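Cokeck Takes Another Look at "Five-Minute" Flatbread and Finds the Clock Running Long

Test kitchen prints its own times, keeps the yogurt, drops most of the claims
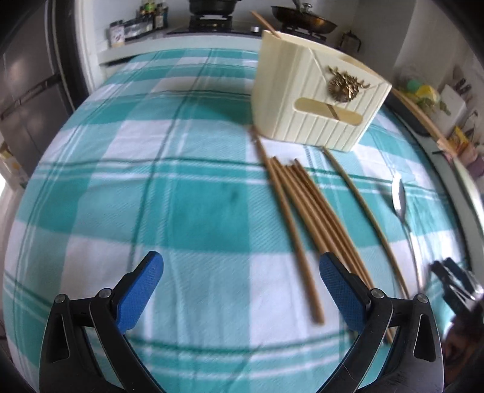

Monday, June 25, 2018 — Cokeck, the home cooking newsletter and test kitchen, has put out its summer recipe booklet, and the first chapter is an argument. The chapter deals with no-yeast skillet flatbread, the kind made from flour, yogurt and baking powder that turns up on recipe sites under names like "miracle naan" and "five-minute bread." Cokeck's cooks made it over and over through the spring. They like it. They don't believe most of what is said for it.

The booklet, called Plain Bread, Plain Claims, is free to newsletter readers from today and can be asked for by mail by anyone else.

"I started out annoyed and I'm still a bit annoyed," said Shakuntala Joshi, who edits the booklet and wrote most of the flatbread chapter. "A recipe says five minutes at the top. Then it tells you to rest the dough for twenty. I don't know how both of those got onto the same page."

Work on the chapter began in March, when Cokeck asked readers to send in the flatbread recipes they cooked from and to say how long supper really took. The newsletter received 1271 replies. Of those, 174 came with a full recipe and a start and finish time, and these were the ones the test kitchen read closely. The rest were mostly notes, complaints and requests for a version without dairy.

Cokeck does not claim this was a scientific survey. People who write to a cooking newsletter about bread are people with opinions about bread. Some of them probably looked at the clock late. The booklet says so on its second page, and the company would ask anyone quoting from it to say so too.

What the test kitchen did with the claims

Five promises came up in the recipes again and again, and the booklet takes them in turn.

The first is the time. A cook who already has the flour out, the pan hot and clean hands can get one flatbread onto a plate quickly. A batch for a family is another matter, as each round needs its own turn in the skillet. Cokeck's printed recipe gives forty minutes from opening the flour to sitting down, including the rest. A second skillet shortens that, and the booklet says by how much only after warning that the second pan needs watching.

The second is that no kneading is needed. Cokeck's cooks tried stirring the dough and leaving it, and they tried giving it a minute or so on the counter. The stirred dough cooked up fine in the middle and tore at the edges when rolled. The kitchen now recommends a short knead. It sees no point in pretending otherwise to keep a headline.

The third promise is that the bread tastes the same as naan from a tandoor. It does not. A tandoor is a very hot clay oven and a skillet is a skillet. The booklet calls its bread "skillet flatbread" all the way through and leaves the word naan to people who make naan.

The fourth is that any yogurt will do. Thick strained yogurt and thin pouring yogurt do not hold the same amount of water, and a recipe that gives a cup of either with no further comment is leaving the cook to guess. Cokeck's version is written for plain whole-milk yogurt of ordinary thickness, with a line on how the dough should feel so that people using something else can correct as they go.

The fifth is health. Several of the recipes sent in called the bread "guilt-free," "clean" or "high protein." Cokeck has nothing to say about guilt. It is white flour with some yogurt in it, and the booklet makes no health claims of any kind.

"People can put what they like on top of it," Joshi said. "I have mine with butter and salt. I'm not going to tell anybody that's a wellness food."

The recipe

Editors may reprint the recipe below in full with credit to Cokeck.

Skillet Flatbread with Yogurt

Makes 7 small flatbreads

2 cups all-purpose flour, plus more for the counter
2 teaspoons baking powder
3/4 teaspoon salt
1 cup plain whole-milk yogurt
1 tablespoon olive oil, plus a little for the pan
Melted butter for brushing, if you want it

Whisk the flour, baking powder and salt together in a large bowl. Add the yogurt and oil and stir with a fork until it looks shaggy and there is no dry flour at the bottom. If it won't come together, add water a teaspoon at a time. If it sticks badly to your fingers, add a spoonful of flour.

Turn the dough out on a floured counter and knead for one minute. It should be soft and a little tacky. Cover it with the upturned bowl and let it rest for 20 minutes.

Divide into 7 pieces and roll each one into a ball. Flatten the balls and roll them out to a little under a quarter inch thick. They don't have to be round.

Heat a heavy skillet over medium heat and wipe it with a thin film of oil. Cook the flatbreads one at a time, two minutes on the first side and one to two on the second, until there are brown spots and the middle no longer looks raw. Turn the heat down if the spots go black before the middle is done. Stack them in a clean dish towel as they come out of the pan.

Brush with butter and eat soon. They are good for the first hour, all right that evening, and stiff by the next morning. Ten seconds over a hot burner helps the stiff ones somewhat.

To freeze: cool completely, put parchment between them, and use them within a month. They thaw well enough for sandwiches. Recipes that say "you'll never know they were frozen" are overstating it.

Toppings and fillings

The second chapter is shorter and more forgiving. It covers things to eat with the bread, among them a cucumber and mint salad, fried eggs with chili oil, a red lentil spread, and a sweet version rolled up with peaches and brown sugar. The lentil spread was sent in under the name Hà and is printed nearly as it arrived. Cokeck cut the garlic from six cloves to four, then put a note beside the recipe saying that the original had six and some of the tasters preferred it.

The dairy-free version so many readers asked for is included, with reservations. Coconut yogurt gives a softer dough that browns fast and tastes of coconut. Water alone gives a perfectly decent plain flatbread that is chewier and less tangy. The test kitchen prefers the water one. A gluten-free version was tried with several flour blends and is not in the booklet, as none of the results were good enough to print. Work on it goes on, and Cokeck is making no promise about when or whether it will be ready.

On pans and gadgets

A number of readers asked whether they needed a special pan. The booklet's answer is no. The recipe was worked out in an ordinary cast-iron skillet and checked in a nonstick one, which browned the bread less evenly but did the job. An electric flatbread press from Trovon and a domed griddle from Skornari were also tried. Both made flatbread. Neither made flatbread that the tasters could pick out from the skillet batch when the plates were mixed up, and both have to be stored somewhere.

Neither company paid for or took part in the booklet, and Cokeck bought both items at the regular price. It does not take payment for mentioning cookware. Readers are right to wonder about this with any recipe publisher, and they are welcome to write and ask.

What Cokeck is asking for

Cokeck would like other recipe writers to print the resting time in the total time. That is the whole request. The company doubts that many will — a short number gets more clicks than a long one — but it has changed its own back pages to match and invites readers to point out any it has missed. Several older Cokeck recipes were found to have the same fault, including a pizza dough listed at thirty minutes that needs an hour and a half. Those have been corrected, and a list of them is printed at the back of the booklet.

Availability

Plain Bread, Plain Claims is available now to newsletter readers as a download. Printed copies are stapled, in black and white, and will be mailed while they last. Corrections, arguments and better lentil spreads can be sent to the Cokeck test kitchen, marked for the attention of Shakuntala Joshi.

About Cokeck

Cokeck publishes a newsletter and seasonal booklets of recipes for home cooks. Its recipes are tested in a home-size kitchen with a four-burner stove.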